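Mihret Tefera
Monday, March 10, 2025

Ceiling notes for the Bonberg unit, since a few of you asked what I settled on for lighting and services. Thread, 5 posts.

1/ The room is long, with a plain white wall down one side and frosted glass panels across the far end. Painted walls bounce a lot of light. I kept them white and spent the budget overhead.

2/ Fluorescent fixtures stay for now. Color is consistent from one to the next and the ballasts were replaced last April. Target at bench height is 300 lux as a floor value, measured with everything on and the daylight blocked.
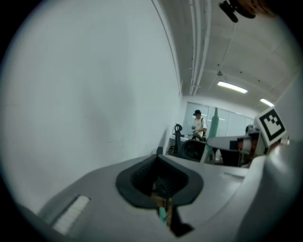

3/ Pipe runs stay exposed and parallel, close to the wall. Boxing them in would have cost 2,024 at the Werdale rate, plus an access hatch every time someone wants a valve. Paint them the ceiling color and move on.

4/ Frosted glass – worth keeping. It does throw reflections from the lights back down the room, so screens should sit side-on to it. We turned 2 desks last week and the glare complaints stopped.

5/ Still open: whether the fixtures go on separate switches. Alemneh wants one circuit, I want the far end on its own. Trirard quoted both ways and the difference is mostly labor. Will post the lux readings by position once I have a full set – the meter is out for calibration.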